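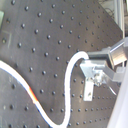
4.2 How a soft cable settles on a hole grid

Most people who have put a cable down on a bench have a feeling for what it will do next. It keeps a little of the curl it had on the drum, it slides until something stops it, and it makes one bend rather tighter than you wanted. We found this ordinary behaviour a real pleasure to study, and this section describes the shapes we recorded and the words we settled on for them.

The cable is a white one with a woven sheath, supplied under the name Plerkero and cut to a working length of 2000 mm. It is thick for its weight and has a soft hand, closer to a cotton sash cord than to the stiff plastic leads used in section 3. The sheath matters more than we expected. A smooth jacket slips over a metal surface and keeps moving after it is let go, but the weave catches lightly at the rims of the holes and the cable tends to stay where it was put. We had planned to use a sticky mat under the cable to hold each shape for measurement, and dropped the idea within the first afternoon.

The surface is a dark grey optical breadboard with threaded holes in a square grid. It has been in use for years and has the scuffs to show for it. For our purposes it does two jobs. It gives a flat, firm base with a fair amount of grip, and the holes serve as a ruler that is always underneath the cable, wherever the cable goes. All distances in this section are therefore given in hole spacings, and a reader with a different board can repeat the work by scaling the numbers. We write a position as column and row, counted from the corner nearest the door.

We use three words for the parts of a lay. The run is any stretch in which the cable keeps within one hole spacing of a straight line. The bend is a turn between two runs. The crest is the highest point of an open arch, where the cable changes from going away from its fixed end to coming back towards it. Figure 3 has a good clear case of a narrow U-bend followed by a crest, with the cable rising through the middle of the board between them and the whole making a smooth S. The short red-and-orange marking is visible on the descending stretch, well ahead of the bend. We took such markings as the zero point when measuring along the length, which spared us from having to find the true end each time.

Each lay was given a number and traced by eye onto squared paper printed to match the grid. Yee-man Tang drew all of the tracings, so any habit of the hand is at least the same habit throughout. A tracing records every hole that the cable covers or touches. Over the full set of 42 lays this gave 3461 covered or touched holes, and these are the raw data for Table 5. Where a hole was only brushed by the edge of the sheath it was entered as touched, and we did not try to split the class any further.

Narrow bends came first in almost every way we sorted the data. They use few holes, they are easy to spot on a tracing, and they are where the lays differ most from each other. In a wide bend the cable spreads its curve over many holes and small changes at the ends hardly show. In a narrow one the two legs lie nearly side by side, and the space they enclose may be only a few rows across. We measured that enclosed space at its widest point, and also counted the rows between the inside of the bend and the point where the legs begin to part. The second number turned out to be the better guide to whether a bend would hold its shape when the far end was shifted by one spacing.

A word on the crest, too. We had treated it at first as a left-over, simply the place where one bend stops and the next begins. But it is a lovely thing to follow across a series of tracings. When the fixed end is moved, the crest wanders sideways while the narrow bend stays put, so that much of the slack in the cable is taken up in the one part of the shape that seems least strained. Sabbagh plots, which set sideways movement against position along the length, show this as a single broad hump (see Appendix B).

4.3 Fixing the cable at one point

Everything so far concerns a cable resting on the surface. In practice a cable is nearly always held somewhere, and the second half of the study looks at what a single fixing does to the shape on either side of it.

We used a plain metal bracket, a flat strip with a screw near one end, and a thicker clamp block lying across its middle. The parts are sold together as a Flarnero set, though any strip and block of similar size should serve. The bracket is placed flush with the surface so that the cable has only the thickness of the block to climb. With a taller mount, which we tried early on, the cable came off the fixing in a long drooping slope and did not meet the surface again for several spacings. Those lays are left out of the tables.

Faint marks were made around certain holes to show where the bracket or a bend had stood in earlier lays. They are pale and easily missed, and we recommend something bolder. Chalk would do. Finding a hole again in a field of identical ones is a surprisingly slow task, and more than one tracing had to be redone after being started a row out.

Figure 4. Braided cable held at a clamp block on a flat bracket, with a gentle S-curve to the right of the fixing.

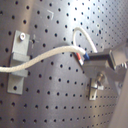
The direction in which the cable leaves the block has the strongest effect on all that follows. A cable leaving square to the bracket goes on in that line for a short way and then drifts into a gentle curve, usually with one change of direction before the next run. A cable leaving at a slant curves at once. We expected the slanted case to be the messier of the two. Over the whole set it was the more repeatable, and by a comfortable margin. The square exits seem to leave the cable free to choose a side, and it chooses differently from one lay to the next — a result that anyone who has tried to tidy the back of a desk will recognise.

Tightness of the clamp mattered less. We worked with the screw at two settings, one just firm enough to stop the cable sliding and one a full turn beyond. The firmer setting pressed the weave flat at the block and left the sheath looking slightly wider for a short distance, but the tracings on the free side could not be told apart. For cables of this kind, then, there is little to gain by clamping hard, and the sheath will last longer if it is treated kindly.

Twist is the weak point of the method. A tracing shows where the cable lies and says nothing about how it is turned about its own length, and a woven sheath with no stripe gives the eye very little to go on. Two lays with the same covered holes may hold quite different amounts of twist. We tried to limit the trouble by letting the cable hang freely from one end between lays, until it had stopped turning. Lays made late in a session still show slightly tighter bends than those made early, and we suspect that some twist was building up in spite of the hanging. The session order is given in Table 6 so that others can check this.

The light also caused some difficulty. Bare metal throws back a strong glare at low angles, and holes inside a bright patch are hard to count reliably. At the Flamley bench, where the second half of the work was done, the overhead lamp was moved to one side in January and the tracings made after that have fewer corrections on them. Soft shadows are a help, though. Under a side lamp the shadow beside the cable shows at once where it has lifted clear of the surface, as it often does for a spacing or two after the block, and we began noting these lifts on the tracings with a dotted line. We wish we had done so from the first lay. The lifted stretches behave quite differently from the resting ones, having no grip from the holes beneath them, and they deserve a measurement of their own.

Section 4.4 takes the same cable and adds a second bracket, with the distance between the two fixings varied in steps of one hole.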